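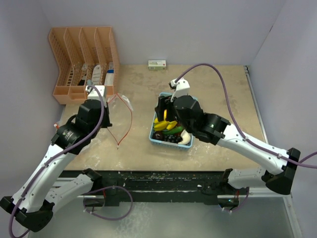 The Jellby Growers' Association has confirmed that its sweet onions will be served at the Imdale Harvest Races in April. Kaan Taşdemir, who manages the menu, has requested 49 crates. I have begun sorting the order papers by grower, and a peach-orange desk organizer with four tall compartments suits the purpose well.

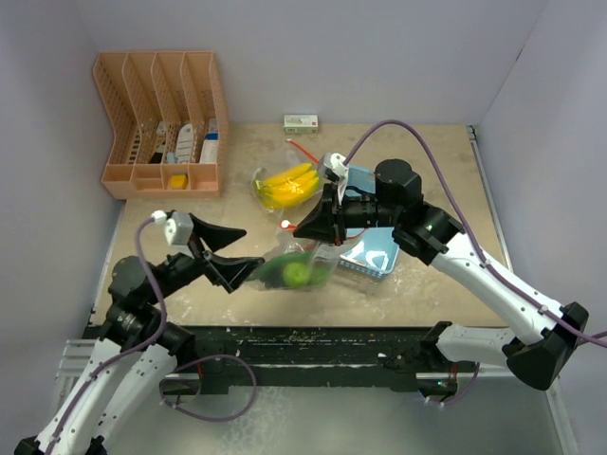

Deliveries will leave Skov at 6 a.m. – the growers have been informed. 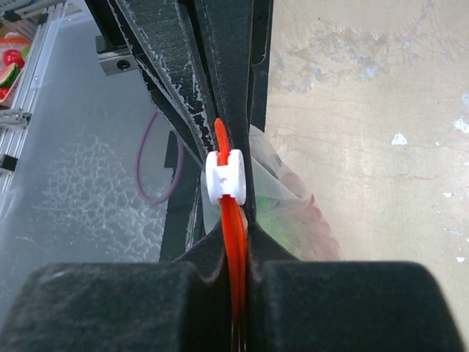
Onion tarts will be offered in 2 sizes. Ketill Grímsdóttir will publish the recipe after the races.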